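Stripping the old tower, part one

The desktop that lived under the desk in the spare room has been on my to-do list since we moved to Flamport. It did our taxes and stored every photo of the kids' hockey years, and then one December it stopped posting. Owen wanted it gone. I wanted the parts sorted first, so it came down to the bench.

I made myself a rule this time: take things out in order and write down each one. Last time I pulled a computer apart I ended up with a jar of screws and no idea what belonged to what. The memory and the processor go into anti-static bags in the top drawer, labelled with masking tape. The drives get wiped before they go anywhere.

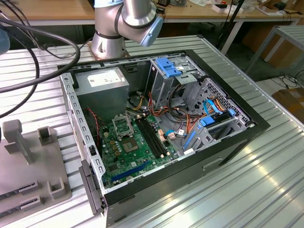
Side panel off. CPU socket and both black RAM slots empty, power supply still in.

The power supply is next, and I'm leaving it until the wiring is sorted. The yellow, orange, black and red cables loop right across the middle of the case, and I'd sooner unplug them one at a time than yank the lot. The blue drive bracket can stay put for now.

The motherboard is going to Diane Penner in Mundbridge, who has a processor that should suit the socket. She has offered me $36 for it, which is fair for its age. The case itself is solid and I may keep it for another build. Whatever is left goes to the e-waste depot the next time I'm driving past.

If anyone local wants the spare SATA cables, leave a comment. I have nearly a shoebox full.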